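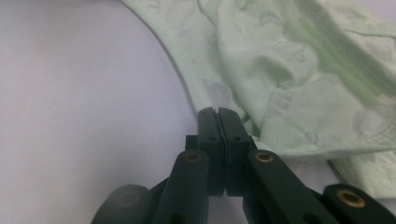
Sornine - Handgreifer-Paar für Textildemonstrationen

Wer schon einmal versucht hat, einem Roboterarm das Zusammenlegen von Wäsche beizubringen, kennt das Problem: Dünner Strick sieht in jeder Lage anders aus, und eine Demonstration per Fernsteuerung dauert oft so lange, dass man am Nachmittag kaum etwas Brauchbares beisammen hat. Sornine ist bei uns in Skirkport aus genau diesem Ärger heraus entstanden. Sie nehmen in jede Hand einen Greifer, arbeiten im Stehen am Tisch und legen ein Wäschestück so, wie Sie es auch sonst legen würden - nur eben mit Backen statt mit Fingern.

Die beiden Greifer sind gleich gebaut. Die Backen laufen über ein Gestänge mit Messingbuchsen an den Gelenken, und obenauf sitzt eine graue Montageplatte aus Metall. Jeder Greifer hängt an seinem eigenen Kabel, das man am besten am Unterarm entlang nach unten führt. Die ersten 15 Minuten fühlt sich das etwas ungelenk an, danach denkt man meist gar nicht mehr daran (so ging es jedenfalls uns allen!).
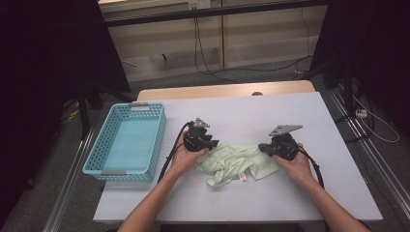 Zur Methode, nach der wir so oft gefragt werden: Arash Rostami hat unser Verfahren in zwei Stufen aufgeteilt. Zuerst lernt das Modell nur, eine Saumkante zu finden und die geschlossenen Backen dorthin zu führen, erst danach kommt das beidhändige Ausbreiten und Falten dazu. Trainiert wurde mit 151 Demonstrationen an kleinen, weichen Wäschestücken, die vor jedem Durchgang neu zerknüllt auf die weiße Platte kamen. Mit der Saumstufe gelang das Ausbreiten in nahezu 7 von 10 Versuchen, ohne sie deutlich seltener. Bei Stücken mit breitem Gummibund hapert es noch, daran sitzt Aksel Oddsson gerade.

Lieferumfang: zwei Greifer mit Montageplatten, zwei Kabel, 5 Ersatzbuchsen und die Auswertungssoftware Josard.

Die passende Tischhalterung bekommen Sie über unseren Vertriebspartner Dewulf, der auch Leihgeräte verschickt. Wenn Sie erst einmal ausprobieren möchten, ob Ihnen das Arbeiten damit liegt, kommen Sie gern vorbei - mittwochs ist das Labor bis zum frühen Abend offen, und bringen Sie ruhig eigene Wäsche mit.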